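Software notes: Stivgate gets a new planner
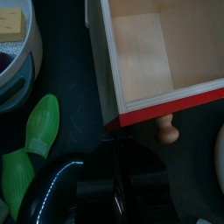 The Stivgate release that went out to all the benches in October replaces the motion planner we had been running more or less unchanged for two years. Most people on the floor will notice it as a shorter pause before the arm sets off. The rest of this item is for those who write tasks, or who have to read the logs afterwards.

The old planner treated a pick as three separate problems: get above the object, go down, come back up. Each one was solved on its own, and the joins between them were where most of our stops happened. The arm would reach a perfectly good pose above a bowl and then find it had no way down that kept the wrist clear of whatever was next to it. It would back off, ask for another pose, and quite often be given the same one again.

Stivgate now plans the approach, the grasp and the retreat as one path. If the retreat is no good, the approach is thrown out before anything moves. Planning takes longer on paper, but we got the time back by keeping a cache of solved paths for each bench layout and starting from the nearest one. The planner gets 500 milliseconds to improve on the cached path and then goes with what it has.

Perception has changed less. Grulo still does the segmentation and still runs at the wrist, and its labels are the same as before. The difference is in what happens to things it can't name. Previously an unlabelled blob was dropped, and the planner carried on as though that part of the bench were free. Now it goes in as an obstacle with a padded outline, and it stays there until the camera has had a second look from a different angle. Partly hidden items are handled the same way. Expect the arm to take a wider line around clutter than it used to, particularly on dark bench tops where the depth readings are patchy.

Drawers and open boxes have had the most attention. Clyde Rosenthal rewrote the container model over the winter, and it now keeps the walls, the floor and the front as separate surfaces — the old one was a solid block with a hole in it. A knob is stored as a part of the front, with its own grasp poses. This matters because the gripper is wide compared with a small knob, and the old collision check refused nearly every approach from below. Clyde's version allows contact with the knob and nothing else, and the allowance is withdrawn as soon as the fingers open.

We ran the new release against 269 recorded bench sessions before letting it near an arm. In replay, 11 of them produced a plan that was worse than the original, all with a long reach over a container wall. Five have been fixed. The others are waiting on a change to the wrist limits and are listed in the tracker under "reach-over". If your task lifts something out of a deep box at the back of the bench, please leave it on the old planner for the time being. The switch is in the task header and is read when the task loads, so changing it halfway through a run does nothing.

A few smaller items:

The force threshold for soft objects is now set per label. Sponges and cloths had been sharing a value with hard plastic, and the gripper was reporting a failed grasp when it had only squeezed further than it was told to.

Log files name the surface that blocked a plan. "Collision, unknown" should now be rare. If you see it, send the log along with the session number.

The replay viewer, Henare, opens the new path format but won't save it back to the old one. Make a copy first if you still need to compare the two.

Low-light exposure on the wrist camera is still poor. We raised the gain, which helped in the pale areas and made the shadows noisier, so Grulo is missing edges on anything black or navy. Bench lamps are the practical answer for now. A proper fix depends on the new driver from Sonusex, and we don't have a delivery month for it.

Task authors will need to rebuild their layout caches once after updating. The command hasn't changed. It takes over an hour on a full bench, so start it before you go home, and leave the arm powered down while it runs. Questions about the container model should go to Clyde, and everything else to the software channel.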